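Ticket: Samix label printer drops off network after sleep
Status: open, waiting on vendor
Site: Fleken, back office

Printer goes offline every time it sleeps. Started in July after the Pridomico router went in. Stock room can't print hat tags, orders backing up. Power cycle fixes it for 28 minutes, then gone again.

Item stuck at the moment is the rust-orange quilted one, needs tags before it ships.

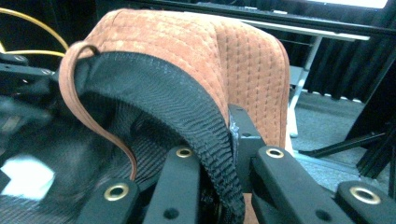 2 min read

Tried so far:
– new cable, no change
– fixed address ending in 12, no change
– driver removed and reinstalled on both PCs, no change
– sleep timer set to off in the menu. Setting dosn't stick, back on after restart

Router log shows the lease dropping at 11 every time, morning and night. Could be a seperate problem. Old router never did this.

Update: moved the printer to the other port on the router. Held through lunch, then offline again. Queue had 11 jobs in it, cleared them all by hand.
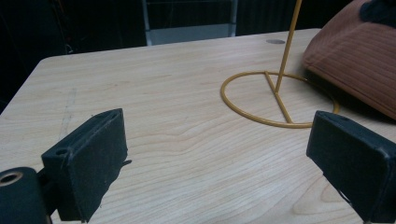
Next thing is firmware. Vendor page lists a newer one but the download stops partway, asked Zacharopoulos support for a direct link. They want the serial and a test page – sent both.

For now print from the front desk PC over USB. Slow but works. Please don't resend jobs to the network queue, they all come out at once when it wakes up.

Leaving this open till the firmware is on.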